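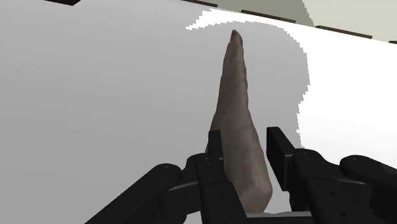
**Demonstration gathering** (also *demo collection*, in older notes *example recording*) is the work of building up a store of worked examples from which a robot controller is trained. One example = one attempt at one task, start to finish, with what the cameras saw and what the arm was told to do at each step. The controller is later trained to give similar commands when it sees similar views. Done on real arms, in simulation, or both. This article deals mostly with the simulated kind, as practised by the Rivach group and those who copied it.

## Terms

Usage varies a lot between groups. The most common:

- **Episode** – one attempt. Also "run", "take", "demo".
- **Step** – one tick of the recording, with one set of views and one command.
- **Instruction** – the plain sentence attached to an episode, e.g. "pick up the stick and put it by the mask".
- **Reset** – putting everything back, or somewhere new, before the next episode.
- **Wrist view** – from a camera fixed near the gripper. Moves with the arm.
- **Outside view** – from a camera that stays put in the room.

"Trajectory" is used for episode in most papers but strictly means only the path of the arm. The two get mixed up, including in this article's earlier versions.

## Background

The first examples were nearly all gathered by hand on real arms, an operator steering and somebody else putting the objects back. Slow. Resets often took longer than the task itself, and the objects were whatever happened to be in the building, so the same cup and the same block turn up again and again in early sets.

Simulation took away the reset problem. A room can be loaded with different furniture, different light and different objects in moments, and the arm put back in its starting pose. It brought its own problems (see *Criticism*).

The Rivach collection was begun by Iolanda Conceição and Emerson Guimarães, who wanted household rooms instead of the bare test table then usual. Their first release had 392 episodes in 11 rooms. The second had 1,560. Pralden, a separate effort started by Natanael Araújo, reused the rooms but recorded all its own episodes, with longer instructions.

## Method

### Setting up a room

A room is picked, then a surface to work on. The arm goes on a pedestal next to it, near enough to reach most of the surface. Objects are dropped from a small height and left to settle, so they lie at odd angles and sometimes against each other. Anything that rolls off is either left on the floor or the room is thrown away, depending on the group. Rivach leaves it.

Objects are drawn from a general list with no regard to whether they belong together. Guimarães argued for this early on: a tidy kitchen set teaches the controller that forks lie beside plates, and it then does badly when they dont.
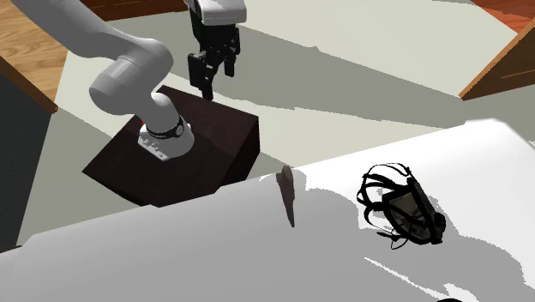 *Simulated arm on its pedestal, gripper empty. A slim pointed object and a full-face mask lie on the white surface.*

### Steering

Three ways in common use. Operator with a hand controller; a planner which is told exactly where everything is; or an earlier version of the controller itself, with the bad attempts weeded out afterwards. Planner episodes are cheap but stiff, with straight approaches and no hesitation. Operator episodes wander more. Conceição's notes prefer a mix, operator ones for awkward shapes especially.

Long thin objects count as awkward. Two things to get right: where along the length to grip, and which way round the fingers go. Gripped too near one end the object tends to swing. Gripped along its length, the fingers close on nothing much. Usual practice is to bring the gripper in from above with the fingers on either side of the narrow direction, close near the thicker part, lift straight up, then travel.

### Views
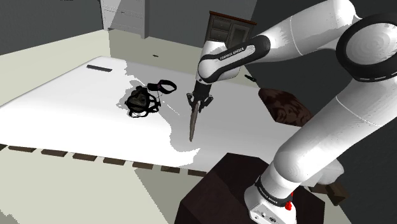

Most sets keep at least one outside view and one wrist view per step. The outside view gives the layout, the wrist view gives the last few centimetres, when the arm often hides the target from everywhere else. Elaine Rezende tried training on each alone. Outside only: the controller reached the right object but closed early. Wrist only: good grasps, frequently of the wrong thing. Both together did better then either, and this has been the normal arrangement since.

Outside cameras are moved between rooms but not during an episode. Some groups also shake the wrist camera's mounting angle a little, so the controller doesn't lean on one exact position.

### Labelling

Instructions are written either before the episode (the operator follows them) or after (somebody watches and writes down what happened). Written-after tends to be more truthful. Written-before gives better cover of rare tasks. Pralden uses both and marks which is which.

Names are a steady source of trouble. One labeller's "stick" is another's "root" or "blade". Ronaldo Paiva, who looked after the Pralden labels, kept all of the names given and let training pick one at random each time. Groen, a smaller set, forces a single name per object and has been faulted for it.

## Checking

Each episode is normally checked before it goes in. At minimum:

1. Views and commands line up in time.
2. No object passes through another.
3. The final state fits the instruction.
4. No long stretch of stillness at the start or end.

Failed attempts aren't always dropped. Drindent kept 559 of them in a separate folder, marked as failures, for training a second model that judges whether a grasp has worked. Missed grasps followed by a recovery are usually kept in the main set, recovery being hard to come by otherwise.

## Criticism

Main complaint is contact. Simulated objects are stiff and their grip surfaces simple, so a grasp that holds in simulation may slip on the real thing. Soft items suffer worst. Lighting is the second: hard-edged shadows across pale surfaces are common in cheaper rendering, and a controller raised on these may treat a shadow edge as an object edge. Araújo's answer was to vary the light inside the same room, which helped with pale tabletops and made little difference on dark ones.

There's also the question of size. Whether more episodes beat more rooms is still argued over. Rezende's view is rooms first. Paiva disagreed, at least for fine work such as inserting and stacking, where many attempts in one place seem to be worth more.

## See also

- Teleoperation
- Imitation learning
- Grasp planning
- Domain randomisation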